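Hats and Hat Stands: Things People Ask Us
Zendley Hats, Zerdale

Do I need a stand?
No. You need somewhere to put your hat that isn't the dog's chair. A stand is one answer. A hook is fine for caps and ruinous for brims.

Will a wire stand leave marks?
On stiff felt it can, if the hat sits there all summer. Turn it a little on Wednesday, or whichever day you remember. Soft hats forgive nearly everything.

My soft hat has creases. Is it broken?
It's a soft hat. Stuff the crown with tissue overnight and smooth the brim with your hands. Steam helps - keep the kettle at a distance and your fingers further still.

Which way up should it go?
Ludivine says crown down, always. Tibor says a floppy brim doesn't care. They have shared a workroom for 7 years and we no longer raise it at lunch.

Can I wash it?
Cotton, by hand, cool water. Wool, please don't. Send it to us and we'll charge you $20 to look disappointed and then clean it.

What does the yellow stand look like next to a hat?
Two rings and a few thin rods, so it takes up less attention than you'd fear. People either love the color or ask about it twice.
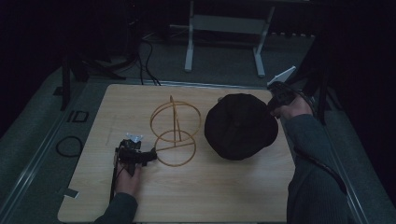
Yellow wire frame and soft black hat on the light wood table.

Does it come in other colors?
Black, from December. Yellow is what we have.

Can I return a hat I've worn?
Within five days, if it still looks like a hat. Sunscreen on the inside band counts as worn. So does glitter.

Do you ship stands and hats together?
Yes, in one box, with the hat on top. Orders of four or more go in two.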